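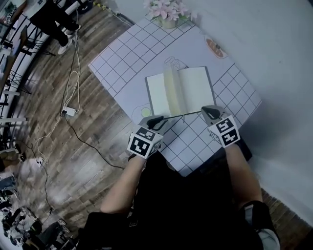
Who went through to the final? Umlow did, by a single basket, after extra time.

Home | Fixtures | Stories | Clubs | Contact

Filed under: Short fiction, Basketball

The hall at Calado held 832 and they'd let in more. Stood on the stairs, sat on the radiators. Hot as anything. Eleven seconds left and Irkier with the ball, one up, and all they had to do was keep hold of it.

They didn't keep hold of it.

I was on the bench with my ankle strapped. Saw the pass go loose – a lazy one, chest high – and our captain just stuck out a hand. Then running. Whole bench up. Somebody's elbow in my ear.

He got fouled at the rim. Two shots. Made the first, level. Missed the second, off the front, and that was extra time.

Don't remember much of that. Legs gone, both sides. Coach shouting a play we'd never practised. Irkier hit a long one, we hit two short ones. The clock stuck and had to be restarted, and there was a row over it.

Then the last shot, theirs, from the corner. Up. Still up. I shut my eyes and listend for it.

Rim. Rim again. Floor.

On the coach back to Umlow the driver had the radio on low. Grunasard in the final, in March. Some 111 miles each way. My ankle was throbbing and I'd left my coat in the hall.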